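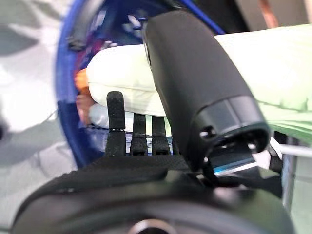
Basket or cart for the weekly shop? (and what do you do with a whole napa cabbage)

Carkivano Home Cooks > General Chat

marrowbone_jan
Thread starter

Hello all, I've been reading along here since December and finally have something to ask, so bear with me, I tend to go on.

My husband and I are down to the 2 of us now that our youngest has moved to Juddale, and I am still shopping like there's a hockey team in the basement. Same cart, same loop around the store, same bag of carrots the size of a pillow. Then I clean out the crisper and I could cry. So last month I started leaving the cart at the door and carrying a hand basket. If it doesn't fit, it doesn't come home. My bill went down to $39 on the last trip and I threw out one sad lemon, which for me is a miracle.

The trouble is the big stuff. I love napa cabbage, I really do, but one of those in a basket and you've got room left for a bunch of radishes and your car keys. Do you skip the big vegetables, make a second trip, or give in and take the cart? And once you've got the thing home, how on earth do two people get through it?

joltside_kitchen
Senior member

Welcome, Jan! I'm a basket person from way back and I'll tell you what works for me – the cabbage goes in FIRST, laid down along the bottom with the stalk end toward the handle hinge, and everything small gets tucked in around it. Peppers, a couple of plums, whatever. Soft things ride on top or in my coat pocket (I have walked up to a register with a tomato in each pocket, yes).

Where I part ways with you is the "if it doesn't fit" rule. I tried it for a whole winter and ended up running back to the store for onions and coming home with onions, a magazine and a cheesecake. That was not a savings.

Pieter Timmermans
Member

I'm going to be the grump. I don't believe the basket saves anybody a dime. What saves money is a list, written at the kitchen table, after you've looked in the fridge. I push a great big cart with a wobbly wheel and I buy what's on my list, and I come out with the same bags every time. My late mother had a cart the size of a small car and never wasted a leaf.

Also, my shoulder. Anybody over a certain age carrying a full hand basket around a store for half an hour is going to hear from that shoulder in the evening.

marrowbone_jan

Pieter, I don't think you're a grump at all, and I'll grant you the shoulder! Mine has started to complain too. I set the basket down by my feet when I'm choosing and then I have to haul it back up again with everybody waiting behind me. As for the list, I write a beautiful list. I leave it on the counter.
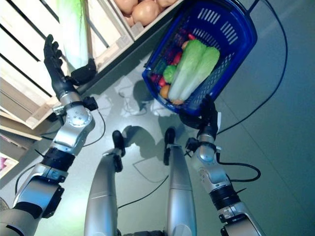 Blue basket on its way up, wooden shelf unit alongside

joltside_kitchen

Pieter, a list only works if the writer is sensible, and I write mine hungry. I'm sorry, but I need a physical limit. You sound like the kind of person who can keep an open bag of chips in the cupboard.

Pieter Timmermans

I can, as it happens. They go stale and then my wife is annoyed about that, too.

But let me put my case a little better. The basket pushes you toward small packages, and small packages cost more by the pound. A small sack of potatoes for 2 people is fine, I agree. Rice? Flour? Dried beans? You'd be silly to buy those by the cupful so as not to strain a plastic handle. I'd want to see a few months of receipts before I called it a savings.

Vojtěch Tichý
Member

Good evening from a slow typist. I think you're both right, and here is how we do it at our house. Dry goods once in 4 weeks, with the cart, with Pieter's list. Fresh things twice a week, with a basket, no list at all, just look at what's nice. I go to Kopecký on the corner, a tiny place where a cart wouldn't make it around the first turn anyway, so the decision is made for me. The crates there are filled early and by 5 p.m. some of them are bare down to the slats, so you learn to cook what's left. I've eaten a lot of turnips that way and I'm not sorry about most of them.

For the cabbage, Jan, you don't have to eat it in a week! It's one of the most patient vegetables there is. Don't wash it. Wrap it snugly in a dry dish towel or some newspaper, put it in the coldest part of the fridge, and take leaves from the outside as you need them. Don't cut it in half unless you have plans for both halves. Ours will last up to 8 weeks if it was good and firm to begin with, though the outer leaves get papery and you peel those off.

thimbleandthyme
New member

8 weeks?? I have never gotten half that out of a napa. Green cabbage, sure, the hard round ones, those will outlive us all. Napa goes slimy on me at the base before the month is out. I wonder if your fridge runs colder than mine.

Vojtěch Tichý

It could well be the fridge. Mine is old and freezes the milk if you put it at the back. Check the towel too – if it's damp, change it. And I should say that's my best one ever, a real champion from a neighbor's garden. A store one, maybe half, you're right to question me.

marrowbone_jan

Oh, this is wonderful, I've been doing everything wrong. I've been rinsing it the minute I got home, chopping it up and putting it in a bag to be "ready." Ready for the compost, as my husband likes to point out. 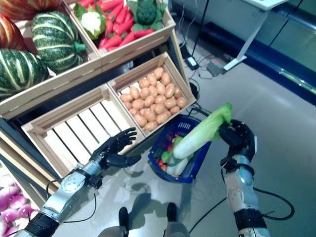
Carkivano Home Cooks > Kitchen & Pantry > Fresh Produce
(Thread moved here from General Chat by moderator)

joltside_kitchen

Oh good, we've been promoted to Produce!

Since we're here, my cabbage routine for a small household. First night, the outer green leaves go into soup with whatever broth I have and a handful of noodles. A couple of nights later I slice the middle part thin and fry it hard in a big pan with garlic until the edges brown, then a splash of vinegar at the end. The pale heart I save for last and eat raw with peanuts and lime. That bit is so sweet and crunchy that I usually stand there and finish it at the counter, and then there isn't any salad to speak of.

thimbleandthyme

I do a quick salt pickle with the thick white part. Cut it in strips, toss it with salt and a little sugar, leave it in a bowl with a plate on top while you do something else for an hour, squeeze it out, add sliced chili and rice vinegar. It keeps for days in a jar. My kids, who won't touch cabbage, eat it out of the jar with a fork and think I don't know.

And on the original question, I'm team cart, with a basket sitting IN the cart. Groceries go in the basket, coats and toddler go in the cart. Best of both.

Pieter Timmermans

Now that is a sensible arrangement and I withdraw about a third of my grumbling. My shoulder thanks you.

I still say bring the list. Jan, pin it to your coat.

marrowbone_jan

I have pinned it to my coat! We'll see if the coat comes with me.

A report, for anyone still reading. I went out this morning with the basket and the list and came home with a napa, a bunch of scallions, a couple of eggplants (not on the list, Pieter, but they were so shiny) and a bag of rice carried under my arm. The cabbage is in its towel and nothing has been rinsed. I'm making the soup tonight and the salt pickle tomorrow, and if anybody has a good idea for eggplant that doesn't drink up a whole bottle of oil, I'd be so grateful.

Vojtěch Tichý

Bake it whole until it collapses, scoop it out, mash with garlic and lemon. Poke holes in it first. I once didn't, and I was cleaning the oven until bedtime.

Pieter Timmermans

Seconding the holes.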